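**New biography follows a frontier schoolteacher from farm to statehouse**

Birari Press will publish *The Long Road from Plattner*, a life of the schoolteacher and state senator Amos Vullora, this December. It is the first full biography of a man who taught 13 winters in one-room schools before he ever ran for office.

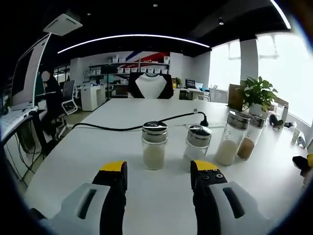
Author Vitalii Karpenko spent years with Vullora's letters, and they are a joy to read. Many concern the family's general store, where he kept the accounts as a boy. The dry goods he weighed out turn up on nearly every page, pale, grainy stuff much like what fills the first of the glass shakers with the chrome lid about halfway, and he grumbled about the price of all of it.

"He wrote the way he talked — fast, funny and a little cross," said Karpenko. "I wanted readers to hear that."
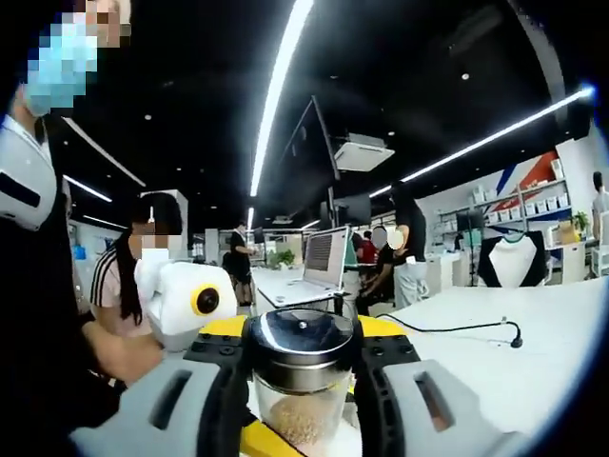
## What's in the book

The biography includes 75 letters, 71 of them never printed before, along with 2 maps of the old county roads. Editor Lorenz Hämmerli checked every transcription against the originals. 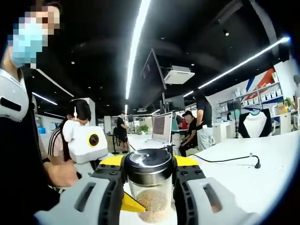
He also tracked down the senator's first speech, long thought lost, and it appears in full at the back. Karpenko will read from it at the Plattner town library at 7 p.m. on publication day. Entry is free.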